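Vudach - Field Audio - Press Boxes

Pundeck press box, passive
Item 1007
Made by Bivdale
$183, cable sold separately
In stock. Page updated July 2022

Small press box for news conferences, rallies, courthouse steps, campaign stops. One feed in from the podium, 4 feeds out to whoever showed up with a recorder. No power needed. Plug in, hand out cables, done.

Why you want one

Podium with a dozen mics taped to it looks bad and sounds worse. One mic, one box, everybody gets the same clean feed. Good for smaller outfits - city halls, unions, party offices, embassies, student papers covering the march outside. Also bureaus who send one crew and get asked to share the feed anyway.

Passive means transformers, no batteries. If the building loses power but the speaker is on a battery PA, your box still passes sound. Handy in places where the lights go out a lot.

What's on it

Input: one XLR female, mic or line, switch on the side
Outputs: XLR male, all isolated from each other
Ground lift on each output
Pad switch for hot feeds from a big PA
Link jack, for chaining to a second Pundeck
Steel housing, rubber feet, strip on the lid for writing your labels

Outputs are mic level only. If a station needs line level they boost at thier end. Most can.

Cable

Not included, we get asked every day. Runs up to 150 feet from the podium are fine with decent balanced cable. Longer than that, call us, probably you want the powered model. Please don't run it next to the generator line. Tape it down, reporters run backwards. 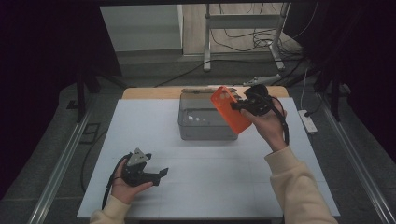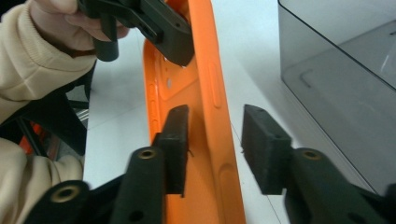 Crowds and street use

Box goes on the ground or on a stand, never on the podium itself where the staff will kick it. For street events use the Rajput cover - rain flap, cable slots on both ends, bright yellow so police and marshals don't step on it. Cover is extra. Fits the Pundeck and the older Bivdale box, does not fit other brands, people have tried.

Connectors are not sealed. Light rain with the cover on, ok. Water cannon, no. Tear gas residue - wipe the housing down with a damp cloth after, leave the jacks open to air out overnight. Don't spray cleaner in the jacks.

Setup, short version

1. Podium mic to the input. Switch to MIC. If feed comes off a mixer, switch to LINE.
2. One output to your own recorder first. Listen.
3. Buzz? Ground lift on that output. Still buzz? Bad cable, swap it.
4. Then let the other crews plug in.
5. Nobody unplugs while the speaker is talking. Say it out loud before you start.

Phantom power

Does not pass through. If your podium mic is a condenser it needs phantom from a mixer or a supply ahead of the box. Camera crews that leave phantom switched on at their end won't hurt anything, the transformers block it.

Chaining two boxes

Link out of box one to input of box two, both set the same. Level drops a little on the second box. Three in a row we don't recommend, get the powered one.

In the carton

Press box
Shoulder strap
Printed setup card
Warranty slip, fill it in and mail it, or do it on our site

Shipping

Orders in by noon leave same day. Overseas bureaus - we ship to most places but customs on audio gear can be slow in countries under emergency rules, and we can't speed that up. Letter on your organization's letterhead helps. Send it with the order, not after.

Rentals

By the day or by the week, from the Vudach counter only. August is already tight with primaries and the convention crews so book early. Deposit is the full price, back when the box comes back working. Strap missing, we charge for the strap.

Returns

Unused, in the carton, with the card. Transformer faults are covered by Bivdale, bent pins are on you.

Goes with
Rajput rain cover, yellow
Balanced XLR cable, black, by the foot
Pundeck powered press box, call for price
Gaffer tape, gray or black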